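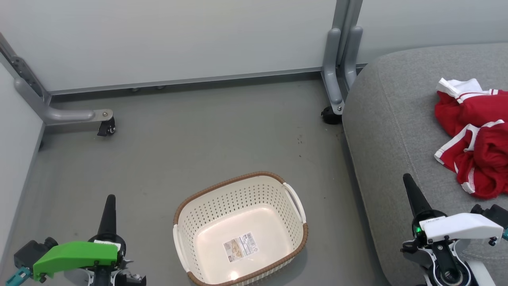
Hirndale Community Board > Events > Fundraising

Topic: Urier Building stair climb, is a relay team cheating?

stairmaster_no
Posted March 16, 2024

Signed up for the hospice climb at the Urier Building and just noticed they've added a relay option. Teams of four, you split the stairs however you like, and everybody gets the same medal at the top. It's 866 steps. I have a bad knee and a desk job, so I'm tempted, but I've already asked half my office for money on the grounds that I would be suffering.

Do I have to tell them?

predmont_pete_no_relation
Yes. You sold suffering. If you deliver a quarter of the suffering they should get three quarters of their money back.

quietgoose
They gave to a hospice. The hospice gets the same check if you take the elevator. I've done this climb three times and not one sponsor has ever asked for my splits. They ask if you're done emailing them.

stairmaster_no
I did promise one more email.

lowgear
I did the relay at the Predmont one in November and I'd call it harder in some ways. You stand in a landing with no windows for half an hour getting cold, listening to feet. Then somebody purple comes around the corner, slaps your hand, and you have to go flat out with no warmup. Wear something with sleeves for the wait. I didn't, and I had nowhere to put a sweater either, so bring a bag you can sling over your back. 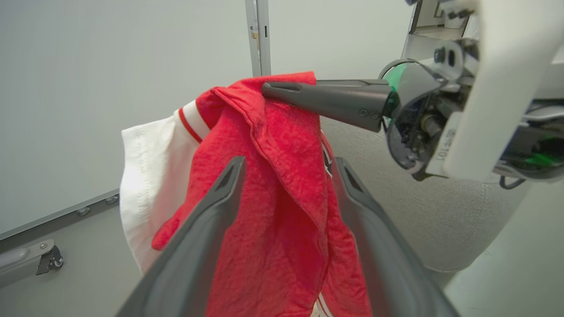
Also pick your order early. We argued about it on the day, and the person who wanted the last leg for the photo was the slowest of us by a wide margin. It was me. The photo is terrible.

predmont_pete_no_relation
So the hard part of the relay is waiting around. I rest my case.

lowgear
Come do it with us then. We're one short.

predmont_pete_no_relation
I'm an ideas person.

mrs_tuesdaynight
Can I drag this back to money? Halvorsen is matching donations again, but read the page. Last year they matched what went to the team page and didn't match what went to your personal page. Our team had people giving on both and we lost a good chunk of the match. We raised $1518 all told and got matched on maybe half of it. Perfectly legal, it was in the small print, I'm still mad.

quietgoose
I heard they changed that. The new page says "registered participants," no mention of teams.

mrs_tuesdaynight
It says that at the top. Scroll down to the gray text.

quietgoose
I scrolled. OK. I withdraw my remark and also my good opinion of Halvorsen.

benchwarmer4
In fairness to Halvorsen they don't have to match anything. They sell gutters. Send them an email before you put your link out and ask which page counts. I did it last week and had an answer by lunch. Team page.

mrs_tuesdaynight
Which is what I said.

benchwarmer4
Which is what you said, but now in writing.

stairmaster_no
So if I switch to the relay, I join a team, and my sponsors' money counts for the match. If I climb alone like a hero it doesn't.

predmont_pete_no_relation
I don't like where this is going.

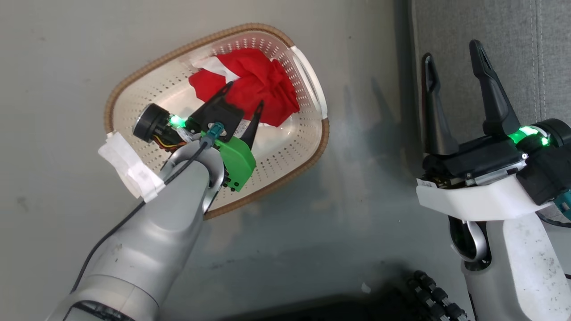
Red cloth and white basket.

stairmaster_no
Lowgear, is that fourth spot still open? I can do a middle leg. I won't fight you for the photo.

lowgear
It's yours. Packet pickup is the evening before, side entrance, and they will want to see the waiver printed out. I'll message you the team link tonight.

quietgoose
What are you telling the office?

stairmaster_no
That I'm climbing the Urier Building for the hospice. I'll be in the stairwell the whole time.

predmont_pete_no_relation
Put me down for ten bucks. Team page. I want it noted that I disapprove.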